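首页 数据集 文档 下载 更新日志

# Bekeo-Rack 数据卡

最后更新:九月

## 概述

Bekeo-Rack 是一套面向模仿学习的操作数据,任务集中在货架与桌面之间的餐具取放。数据由 Skavcombe 实验室采集,用于训练和评估以头部视角图像加本体状态为输入的策略模型。当前版本收录 3128 条轨迹,其中 2000 条来自第一批采集,其余为第二批补采。

第一批和第二批的动作空间一致,但手部关节的零位定义不同。混用两批数据前,请先运行 `tools/align_hand_zero.py`,否则拇指对掌角会出现固定偏移。

## 任务定义

共 17 个任务,按目标动作分为抓取、转移、放置、交接四类。每条轨迹只对应一个任务,不做多任务拼接。任务编号写在 `meta.json` 的 `task_id` 字段,自然语言指令写在 `instruction` 字段,中英文各一条。

指令由采集员在录制前选定,录制中不得更改。若执行内容与指令不符,整条作废,不允许事后改写指令来迁就动作。

碗、盘类物体单独成组。浅口容器的抓取点多在边沿,四指与拇指分处内外两侧,接触力分布与杯、瓶差别较大,用全部数据统一归一化时容易被淹没。建议训练时对该组做重采样,权重见 `configs/sampling.yaml`。
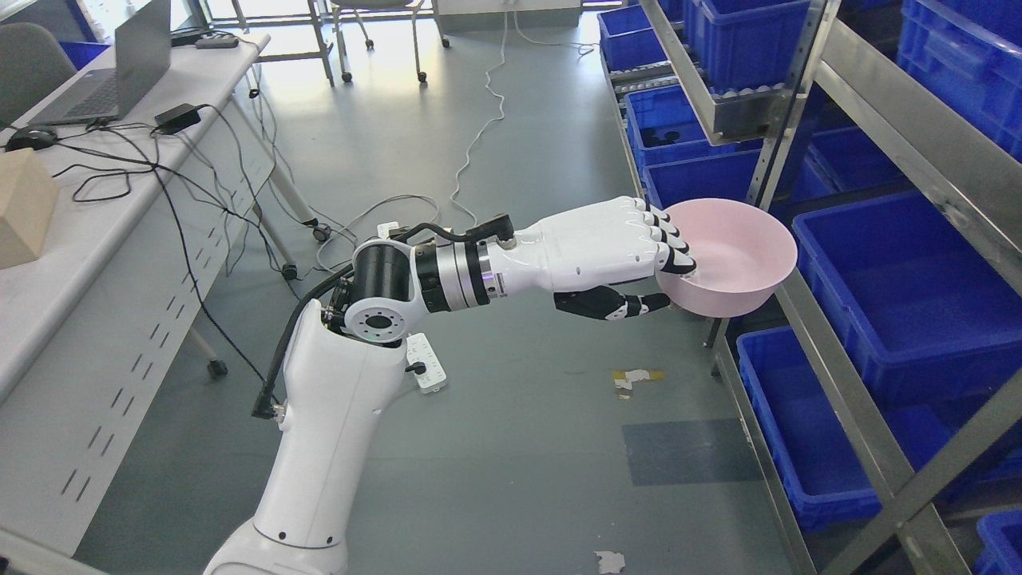 转移段的切分以目标物离开支撑面为起点,以手部进入目标区域为终点。目标区域按货架层标注,不按料箱标注,因此 `goal_region` 相同的两条轨迹,末端位姿可能相差较远。需要更细粒度的用户可以改用 `goal_pose`,该字段仅第二批提供。

## 采集流程

1. 操作员佩戴遥操作设备,完成手部标定。标定残差超出阈值时重新标定。
2. 机器人回到初始位姿,目标物按随机化表摆放。
3. 录制开始后不得中断。操作员可以放弃当前条目,放弃的条目保留在 `raw/`,不进入发布版。
4. 每个任务连续录制不超过 6 条,然后更换物体或初始位置。

遥操作中允许自然修正,例如先触碰边沿再调整手指。此类片段不剔除,以 `has_correction` 标记。早期实验中剔除修正片段后,策略在接触偏差下的恢复能力明显变差。

## 数据结构

每条轨迹一个目录,包含:

- `head_rgb.mp4`:头部相机图像
- `state.parquet`:手臂与手部关节角、关节速度、指尖触觉读数
- `action.parquet`:下发的目标关节角,与状态按时间戳对齐
- `meta.json`:任务、指令、批次、成功标记、修正标记

时间戳以控制器时钟为准。图像时间戳已减去相机固定延迟,不要重复补偿。触觉读数未做温漂校正,跨时段比较绝对值没有意义,只建议使用相对于每条轨迹首帧的差值。

## 质检与标注

成功标记由两名标注员独立给出,不一致时由第三人裁定。判据为目标物静止在目标区域内且手部完全脱离。倾倒但未掉落的情形记为失败,另附 `failure_type`。发布版保留失败轨迹,用于训练成功判别器;做行为克隆时请按 `success == true` 过滤。

## 划分

训练集与验证集按物体划分,同一物体不会同时出现在两侧。测试集在 Katona 评测平台上托管,不提供下载。请勿按轨迹随机重划后与榜单结果比较。

## 已知局限

- 采集场地单一,背景中的桌椅、货架和线缆在多条轨迹之间高度相似,视觉策略可能过拟合背景。
- 靠窗方向曝光偏高,远处地面纹理常丢失。相机为自动曝光,同一条轨迹内亮度可能跳变。
- 头部视角下手臂会遮挡部分目标物,放置阶段更为频繁。未提供腕部相机。
- 第一批没有录制底盘位姿,默认底盘静止。
- 透明物体只有少量样本,不足以单独训练。

## 使用限制

仅限研究用途。不建议将基于本数据训练的策略直接用于有人员进入的作业区。二次发布时须保留批次字段和本数据卡。

## 相关条目

- Bekeo-Rack 手部零位对齐说明
- Katona 评测平台提交格式
- Fukberg 触觉读数预处理工具
- Skavcombe 遥操作标定流程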